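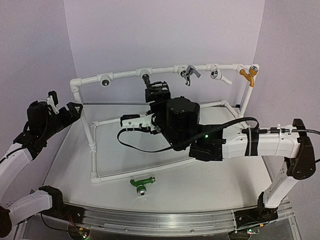
Two robot arms at a tabletop, with a row of faucet fixtures mounted on a white pipe frame behind them.

A slow search for the cause of failing hearing

For families in the Pralholm district, hearing loss in middle age was long regarded as a fact of life. Grandparents raised their voices at dinner, and their children did the same some decades later. Only when two cousins in their thirties were referred to the same clinic did physicians begin to consider a single inherited cause.

The Farnent Institute has since examined 200 members of five extended families. Its findings, released on 9 June 2021, point to a small change in a gene active in the hair cells of the inner ear. These cells convert sound into nerve signals, and in humans they do not grow back once lost.

"The change does not prevent the cells from forming," said Triin Sproģis, who led the genetic analysis. "It appears to shorten the time they can go on working. A child who carries it may pass every hearing test at school."

To learn how common the variant is outside the district, the team turned to the Tikden collection, a store of 2407 blood samples donated by adults with no known family history of deafness. The variant was found in none of them. A second comparison, using 1000 samples from neighboring regions, is expected to be complete in December.

Carriers have a one in two chance of passing the variant to each child. Genetic counseling is now offered to adults in the affected families, along with yearly hearing tests. Testing of young children has been left to the judgment of parents and their physicians.

Darius Kuusk, an audiologist at the Petek Clinic, sees practical value in an early result. Patients who know their status can be fitted with hearing aids at the first sign of decline, and can take greater care around loud machinery.

No treatment directed at the gene itself is available. The institute plans to follow carriers under the age of 40 and to record the pitch at which their hearing first begins to fail.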